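3. Preparar el filtro antes de la primera puesta en marcha

Venga, que ya tenemos el acuario Solusholm colocado y nivelado (si todavía baila sobre el mueble, vuelve al apartado 2, que luego con agua ya no hay quien lo mueva). Ahora toca el filtro exterior Cusi, la parte que más miedo da y que a mí me costó una tarde entera y media docena de toallas la primera vez. ¡Con estos pasos lo tienes en un rato!

Qué vas a necesitar: el cuerpo del filtro, las dos mangueras, las esponjas, el saquito de canutillos cerámicos Jumow, un cubo que no haya visto detergente en su vida y una toalla vieja.

3.1. Saca todas las piezas y ponlas en el suelo, a la vista. Mira dentro de las solapas, que la junta tórica viene en una bolsita minúscula y yo casi la tiro con el cartón.

3.2. Enjuaga los canutillos en el cubo con agua del grifo hasta que deje de salir blanquecina. Yo suelo cambiar el agua cuatro o cinco veces. Las esponjas, lo mismo, apretándolas con la mano.

3.3. Monta las bandejas de abajo arriba: esponja gruesa, esponja fina, canutillos. Este orden es para el modelo de entrada inferior, el mío; si el tuyo lleva la entrada por arriba, dale la vuelta.

3.4. Pasa un poquito de vaselina de silicona por la junta y encájala en su ranura con el dedo, dando toda la vuelta. No tires de ella.

3.5. Cierra el cabezal y baja las pinzas de dos en dos, siempre las opuestas. Si una va dura, abre y empieza otra vez – forzarla es la manera más rápida de partir la pestaña.

PRECAUCIÓN: el filtro desenchufado hasta el paso 3.8. Y antes de enchufar, haz un bucle con el cable por debajo del enchufe, para que las gotas caigan al suelo y no dentro.

3.6. Corta las mangueras a medida. Entre el borde del acuario y el filtro debe haber al menos 50 cm de caída; con menos, el sifón arranca de mala gana. Mejor cortar de más largo y recortar después.

3.7. Abre las dos llaves, aprieta el cebador varias veces y espera a que el cuerpo se llene solo. Oirás un gorgoteo bastante feo. Es aire saliendo, tranquilidad.

3.8. Enchufa. Durante 20 minutos hará ruido a ratos; inclina un poco el filtro hacia los lados para ayudar a que salgan las burbujas.

Nota: si usas el acondicionador Florkix, échalo en el acuario y deja el cubo en paz. Y nada de peces todavía, por favor. El ciclado lleva semanas, yo empecé el mío en marzo y tuve más paciencia de la que me creía capaz.

3.9. Seca bien las conexiones y deja un papel de cocina debajo toda la noche. Por la mañana lo miras – si tiene cerco, repasa la junta y las tuercas de las mangueras.

Guarda el embalaje hasta que acabe el plazo de devolución.

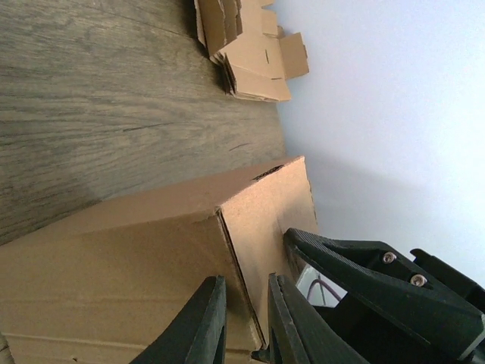

Vignesh Salian comenta que a él el papel le amaneció mojado dos noches seguidas y que la culpa la tenía un granito de arena metido en la ranura de la junta. Lo quitó con un bastoncillo, volvió a poner vaselina y ya no ha perdido una gota. Pregunta también si los canutillos se pueden enjuagar más adelante con agua del grifo, porque en la tienda le dijeron que mejor con la que saca del acuario en los cambios.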